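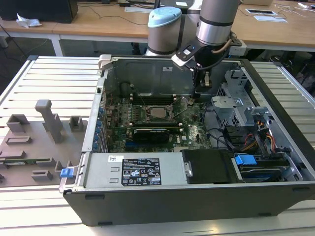
Evaluating the Stivex Gripper Kit for Desktop Computer Disassembly
Project report, Leltonberg Technical College
Azra Zupan and Krum Papadopoulos
Supervisor: Biljana Petkov
Submitted 2024-01-05

1. Why we picked this kit

When we started in July, neither of us had taken a computer apart with anything other than our own hands, and we are still grateful to Biljana for letting us try it with a robot. The Stivex kit costs 2739 euros with the gripper, the wrist camera, the mounting plate and a year of software updates, and it was the only one within our budget that came with fingers narrow enough for memory modules and sockets.

2. Setting up

The manual promises an afternoon. We needed 3 days, most of them spent on the camera calibration (page 12 leaves out a step, and Senad Vukadinović at the Stivex help desk very kindly walked us through it by phone). After that the arm was a pleasure to work with, and we got into the habit of saving a safe height for every case before lowering the fingers anywhere near the board.

3. Working near the socket

We were nervous about this part! The fingers taper nicely, but the brackets behind them are wide, and from the wrist camera they hide a fair piece of whatever you are aiming at.
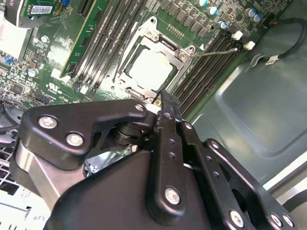
Figure 2. Wrist camera view, with the fingertips just below the CPU socket frame.

We would love to see a second camera angle offered with the kit. Until then, we recommend adding a fixed camera at the table, as we did.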